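# Fragen und Antworten: kleine Bilderrahmen aus Holz

Zusammengestellt von Alina Manole, Rahmenwerkstatt Sornitz

**Welche Rahmen nehmen Sie an?**
Holzrahmen bis 84 cm Kantenlänge, lackiert, gewachst oder roh. Metallrahmen geben wir an die Firma Pornell weiter.

**Mein Bild ist im Rahmen verrutscht. Muss der Rahmen ersetzt werden?**
In den meisten Fällen nicht. Oft sitzt nur die Rückwand locker. Rahmen umdrehen, Klammern lösen, Bild und Rückwand neu ausrichten, Klammern wieder zudrücken.

**Woran erkenne ich, dass etwas verrutscht ist?**
An einem hellen Streifen zwischen Holz und Bild, meist nur an einer Seite. Halten Sie den Rahmen schräg ins Licht und sehen Sie sich alle vier Innenkanten an.

**Auf welcher Unterlage soll ich arbeiten?**
Auf einer hellen, glatten Fläche ohne Krümel. Lackierte Leisten bekommen schnell Kratzer - vor allem an den Ecken.

Kleiner Holzrahmen mit Landschaftsbild in Orange und Dunkelbraun:

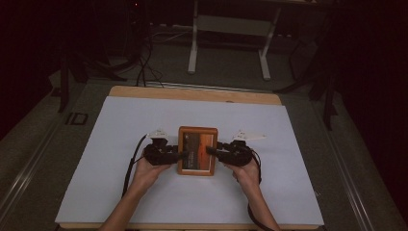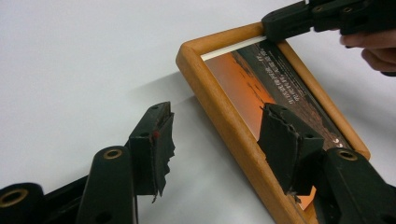
**Wie fasse ich einen Rahmen richtig an?**
Immer an zwei Seiten, nie nur an der oberen Leiste. Bei alten Leimfugen zieht das Gewicht des Glases sonst die Gehrung auf.

**Womit reinige ich lackiertes Holz?**
Mit einem trockenen Baumwolltuch. Bei Fettflecken das Tuch leicht anfeuchten und gleich nachwischen. Kein Glasreiniger auf das Holz. Für das Glas den Reiniger auf das Tuch sprühen, nicht auf die Scheibe - er läuft sonst unter die Leiste.

**Kann ich ein dickeres Passepartout einsetzen?**
Das hängt von der Falztiefe ab. Beim Modell Stander bleiben mit Glas und Rückwand noch 4 mm, beim Maldonado weniger. Im Zweifel vorher nachmessen.

**Was kostet eine neue Rückwand?**
Kleine Formate 57 Kronen, große 200 Kronen, jeweils mit Klammern. Den Einbau machen wir gleich mit, wenn Sie den Rahmen vorbeibringen.

**Wie lange dauert das?**
Rückwände meist bis zum nächsten Tag. Neu verleimte Ecken bleiben länger in der Zwinge. Im Januar ist die Werkstatt geschlossen.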